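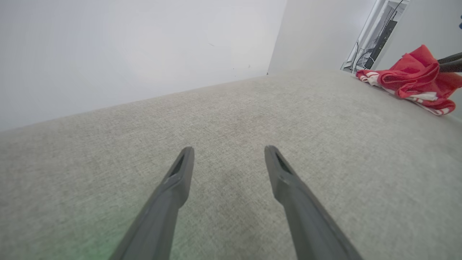 Forum Maison et Textile > Ameublement > Canapés et fauteuils

Sujet : Tissu gris clair tissage fin, retour après deux ans ?

milou_44
Bonjour à tous,
Nous devons refaire l'assise et le dossier d'un canapé trois places acheté en 2022. La structure est bonne, les mousses aussi, mais le tissu d'origine est usé sur les accoudoirs et il a commencé à s'ouvrir le long d'une couture. Le tapissier du quartier nous propose un gris clair de chez Vernico, tissage fin, polyester et lin. Devis : 695 euros, fourniture et pose, coussins compris.
Deux enfants, un chat, pas de chien. Le canapé sert tous les jours.
Est-ce que quelqu'un a ce genre de tissu depuis assez longtemps pour dire comment il vieillit ? Je me méfie du clair et je me méfie aussi du lin.

garance_b
Bonjour milou_44,
J'ai un gris clair à tissage fin sur deux fauteuils, pas la même marque (Brusow). Au bout de deux ans, la couleur n'a pas bougé, alors qu'un des fauteuils est devant une baie plein sud. Par contre il bouloche sur le bord de l'assise, là où les jeans frottent. Un coup de rasoir à bouloches tous les deux mois et ça repart.
Pour les taches, le café est parti à l'eau tiède. Le feutre, non.

tonton_ressort
Demandez au tapissier le nombre de cycles Martindale. C'est la première chose à regarder, avant la couleur et avant la composition. En dessous de 20 000, c'est du décoratif. Pour un canapé familial, il faut viser 35 000 ou plus.
695 euros pour un trois places avec les coussins, ça me paraît bas. Je vérifierais ce qui est compris : dépose de l'ancien tissu, remplacement de la ouate, fermetures à glissière neuves ou non.

milou_44
Merci. Pour le Martindale je vais demander, il ne figure pas sur le devis. La ouate est comprise, les fermetures je ne sais pas.

pierrefeu
Je ne suis pas d'accord avec tonton_ressort sur le Martindale. C'est un test de frottement sur un échantillon neuf, tendu à plat. Il ne dit rien sur les griffes du chat, rien sur la tenue aux coutures et pas grand-chose sur le boulochage, qui a sa propre note de 1 à 5. J'ai eu un velours annoncé à 100 000 cycles qui s'est ouvert à la couture du dossier en moins d'un an, parce que le tapissier avait laissé trop peu de marge.
Avec un chat, la finesse du tissage compte davantage. Sur un tissage serré les griffes accrochent moins que sur une grosse toile ou un bouclé.

tonton_ressort
Je n'ai pas écrit que c'était la seule chose à regarder, j'ai écrit la première. Un tissu à 15 000 cycles sur un canapé utilisé tous les jours sera lustré en trois ans, quelle que soit la marge de couture. Trente ans de métier, j'en ai déposé assez.
D'accord pour le chat.

lin_et_laine
Question composition, il faudrait les pourcentages. J'ai relevé 33 % de lin sur une référence de chez Nulel, le reste en polyester, et ça se comporte presque comme un synthétique : peu de plis, séchage rapide. Au-delà de la moitié de lin, l'assise se détend et les coussins font des vagues. C'est joli si on aime, mais il faut le savoir avant.
Autre point : si les housses sont amovibles et lavables, demandez si le tissu a été prélavé. Le lin rétrécit.

garance_b
Le mien n'est pas déhoussable et je le regrette. Avec des enfants je prendrais du déhoussable sans hésiter.

tonton_ressort
Le déhoussable tombe moins bien, c'est mon avis. Il y a toujours un peu de jeu dans les angles. Pour les coussins d'assise oui, pour la structure je préfère agrafé.

kerouan
Bonjour, je m'incruste. Quelqu'un connaît les tissus Siqueira ? J'ai trouvé une fin de rouleau en gris clair à 109 euros pour six mètres. C'est pour une banquette de cuisine, donc taches de gras garanties.

pierrefeu
Pour une cuisine, prendre un tissu traité ou un enduit. Un gris clair non traité avec du gras, l'auréole reste. Le prix au mètre est correct si le rouleau n'a pas de défaut. Déroulez-le entièrement avant de payer et regardez à la lumière du jour, en biais. Les fils tirés se voient mal de face.

lin_et_laine
Je ne connais pas cette marque. Six mètres en quelle laize ? En 140 c'est largement assez pour une banquette droite.

kerouan
140 oui. Merci, j'irai dérouler.

milou_44
Je reviens avec les réponses du tapissier. 40 000 cycles, boulochage 4, composition 70 % polyester et 30 % lin. Fermetures neuves sur les trois coussins d'assise, structure agrafée. Le dossier serait fixe. Il me prête un échantillon grand format jusqu'à la fin du mois.

tonton_ressort
40 000, c'est bien. À ce prix avec les fermetures neuves, vous pouvez y aller.

pierrefeu
Profitez du prêt. Posez l'échantillon sur l'accoudoir une semaine, laissez faire le chat, puis regardez-le le matin et le soir sous la lampe. Les gris clairs tirent parfois sur le vert ou le mauve en lumière artificielle — le mien est franchement mauve après 18 h.
Et faites ajouter la marge de couture sur le devis. 1,5 cm, pas moins.

tonton_ressort
Un tapissier correct n'a pas besoin qu'on lui écrive sa marge de couture sur un devis.

pierrefeu
Le mien aurait eu besoin.

milou_44
Je lui demanderai de vive voix. L'échantillon est sur l'accoudoir depuis hier, le chat dort dessus et n'a rien griffé pour l'instant. À la lampe du salon, je le trouve un peu plus chaud qu'en journée, mais pas mauve.
Livraison possible en décembre si je confirme vite. Je repasserai donner des nouvelles une fois le canapé rentré.

garance_b
Demandez-lui une chute de cinquante centimètres à garder de côté, pour une réparation plus tard. Les références disparaissent vite des catalogues et les bains changent d'une année sur l'autre.

milou_44
Bonne idée, je le note.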